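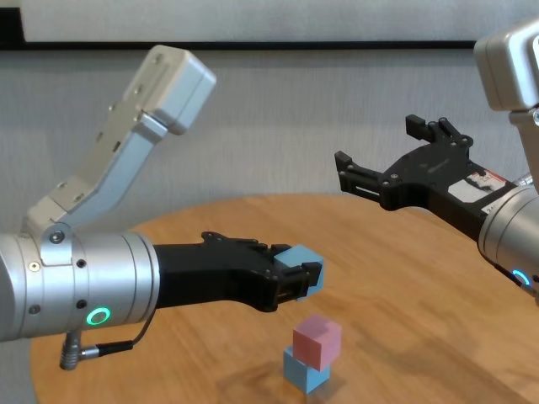 Khanyisile Ndlovu
Thread on the two-arm build at the shared shop, for everyone who keeps asking me whether it "works yet." I've been on this since May and my answer has gotten longer every week. Get a drink.

Short version for the impatient: two arms, one round table, three foam-ish cubes. The job is a stack. Put a cube down, put a second on it, put a third on that. A toddler gets there before lunch. We have spent 30 evenings on it.

I joined because Irja Kuusisto told me it would be "mostly bolting things together." The bolting was done in a weekend. Everything since then has been arguing about where the table is.

I mean that literally. Every reach depends on where the software thinks the tabletop sits. Lean on the table while you're drinking coffee and it moves a little, and now your careful pick closes on air next to the cube. Ask me how I know.

We taped the floor around the table legs. I was against it. I said if the thing only works when the furniture is taped down, we've built a very slow music box. I was outvoted and the tape has helped, which annoys me.

Next complaint: the control software. We're using a package called Skidico, and the welcome page promises "natural two-handed teamwork." What I have seen so far is one arm working while the other one waits for its turn. I'd call that a line at the post office.

Venla Koivisto says that's unfair, because the turn-taking is there on purpose so the grippers don't hit each other. Fine. Then say "turn-taking" on the welcome page.
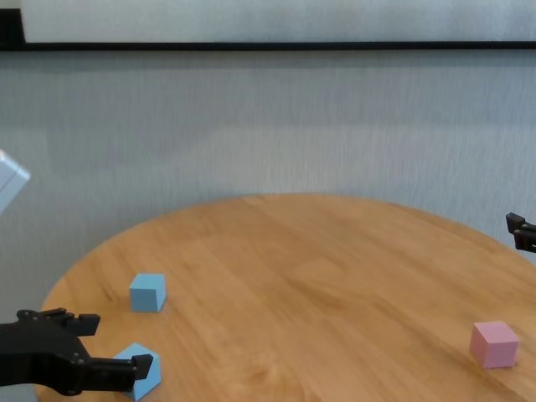 Do you need two arms to stack three cubes?
One arm is enough if everything is inside its reach. The second one helps when a cube ends up on the far side of the table, or when you want to practice handing things over. For plain stacking it mostly adds setup work.

I've been told that last post is "bad for morale." I'd like the record to show I raised it before we bought the second arm.

Someone asked why soft cubes and not something real, like a mug. Soft cubes forgive you. If the grip is a bit off, they give. If you come down too low, they give. So when a person shows me a smooth clip of a robot stacking foam blocks, my first thought is: now do it with a jar.

Also, watch for the rotated grab. You can lift a cube by a bad angle and it'll come up fine. Then you have to put it down on top of another cube, and whatever tilt you picked it up with is your problem. Most of our failed stacks began at the pick, long before anything fell over. We kept tuning the place step anyway, for weeks.

Úna Cronin finally made us write down what happened on every try, with a pencil, on paper. I complained about that as well. Within two evenings the sheet showed the same thing over and over: crooked pick, crooked place. So we'd been fixing the wrong half. 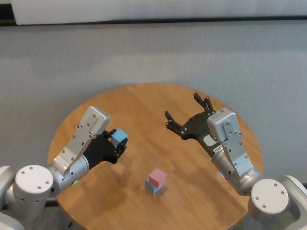 BUILD LOG / ARMS

Okay, some actual build notes, since a few of you are doing this at home and want more than my mood.

Cables. Leave slack at the wrist, then look at it with the arm in its worst pose, elbow folded and wrist turned all the way. We routed ours twice. The first routing was lovely with the arm parked and pulled tight the moment it reached across its own body.

Mounts. The bracket we got from Partanen is stiff and I have nothing bad to say about it, write that down. The cheap one before it flexed. You couldn't see it flex by eye. You could see it in the pencil sheet, where every long reach landed short.

Speed. Run it slower than you want to. Then slower again. Anybody who tells you their home build moves at human speed should be asked how many tries are in the clip and whether the clip is sped up. I ask every time. I'm very popular.

Start position. Pick one and go back to it between tries, even if the last try went well. Especially then. Aatos Lahtinen skipped it when he was on a roll and we lost an evening working out why the same program acted like a different program.

Cube placement. This is the one I'll die on. If you put the cubes in the same spots each time, you are testing whether the arm can replay a path. Move them. Turn them. Put one closer to the rim than you'd like. Our good numbers went bad as soon as we did this, and I think the bad numbers are the first ones worth showing anyone.

Okay, numbers, because I'd be a hypocrite otherwise. Fixed spots: it looked great, I'm not even going to post it. Cubes moved by hand before each run: 7 full stacks out of 30 tries. And two of those 7 I would call generous, with the top cube hanging on by goodwill.

Aatos wants it noted that 7 is better than the week before. It is. The week before was terrible.
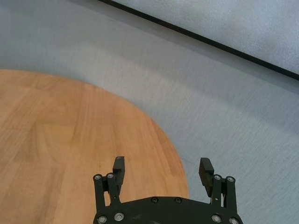
Wrist view, gripper open over the table edge.

The wrist view has been the most useful part of the whole build for me, and it was the part I cared about least. From your chair you'd swear the gripper is lined up. Then you check the view from the wrist and it's pointing at the rim and a lot of carpet.

It's also a good cure for big talk. People look at two shiny arms and assume the thing understands a table. Look along the fingers for a minute. Table edge, floor, fingers. Whatever it "understands" has to come out of that kind of picture and a few joint angles.

Before the replies fill up: yes, I know about Caven. Yes, I've seen the Jollberg video. I'd love to know who set the blocks down between takes and how carefully.

Am I having fun? Irja says I've been at the shop more than she has this month. No comment.

Plan for the next stretch: fix the crooked pick, leave the place step alone, keep the pencil sheet going. If we get past half with the cubes moved every time, I'll post the whole sheet, misses included. If you see a clip from us with music on it, I was outvoted again.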